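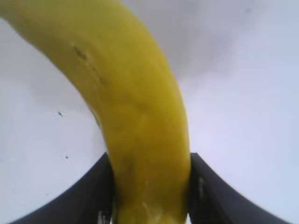
A ripe banana, close up

FOR IMMEDIATE RELEASE

Werero Opens Enrollment for Free Evening Course on Everyday Forgetting

CODERDALE, 2018-04-23 – Most of us know the feeling of walking into the kitchen with a clear purpose and standing there, one hand on the counter, with no idea what the purpose was. We go back to the living room, sit down, and there it is again: the scissors. Werero, the Coderdale center for everyday psychology, has spent a good long while collecting moments like these, and we are very happy to announce that we will be sharing what we have learned in a free evening course called "What Did I Come In Here For?"

The course begins in September at Carré, the community hall on the north side of town, and is open to any adult who would like to come. You don't need a background in psychology, and you don't need to be worried about your memory either (although you are very welcome if you are). All you need is some curiosity about why a perfectly good mind will hold on to a jingle from childhood and let go of a dentist appointment.

The idea grew out of the Coderdale Slip Diary, a project in which local residents wrote down their small memory lapses as they happened. By the time the diary closed, they had sent us 1,636 entries, many of them on the backs of envelopes and one on a paper napkin from the bakery. People told us about letters carried past the mailbox for days, tea made and never drunk, and glasses hunted for all over the house by the person wearing them.

"I expected short notes, and what we got were wonderful little stories," said Edeltraud Petersen, who directs the program at Werero. "People wrote about what they had been thinking of, who had just called, what was on the stove. When you read them one after another, you start to see how often the forgetting happened right when something else stepped in. That is a very comforting thing to find out about yourself, and it's where we want the course to begin."
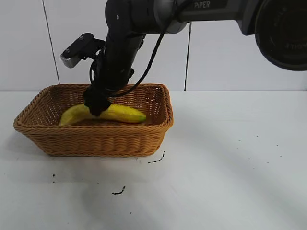
Participants will spend the first few evenings on what psychologists call prospective memory, the kind we use when we mean to do something later on. It is different from remembering the name of a school friend or the plot of a movie. With prospective memory we have to remember at the right time, often in the middle of doing something else, and usually without anyone there to ask us the question. Later sessions turn to familiar places and routines, and to that odd business of doorways, where a change of surroundings seems to tidy away the very thought we were carrying.

There will be plenty of practice, too. Each person will pick a small everyday intention, such as returning a library book or calling an aunt, and try different ways of tying it to something they already do. One method is to make the plan as plain as possible: "When I put down my coffee cup, I will call." Another is to leave an object where it will be in the way. We'll talk about lists, of course, and about why so many good lists are left at home.

The evenings will be led by Szymon Zawadzka, a teacher of adult education classes for many years, together with Heike Lammers, who read and sorted the diary entries.

"I still forget my umbrella, and I plan to go on mentioning it in class," said Zawadzka. "I'd like people to feel at ease enough to laugh about these things, try something new during the week, and come back and tell us how it went – including when it didn't go well at all."

A course workbook has been prepared by Edico, with large type, wide margins, and a selection of diary entries printed with their writers' permission. Vidar Granström, the editor, has kept the original spelling wherever he could. Copies will be handed out on the first evening, and anyone who sent in an entry but can't attend may pick one up at the Werero front desk.

The course runs for 17 evenings, with 2 groups to choose from, one starting right after work and one a little later. Coffee and tea will be served at both. Carré has step-free access from the parking lot, and a hearing loop is available in the main room. Please let us know when you enroll if there is anything else that would make it easier for you to join us.

Enrollment is open now at the Werero front desk and by mail. Places are given out in the order in which forms arrive, and a waiting list will be kept for each group.

Media contact: Gunther Görtz, Press Office, Werero, Coderdale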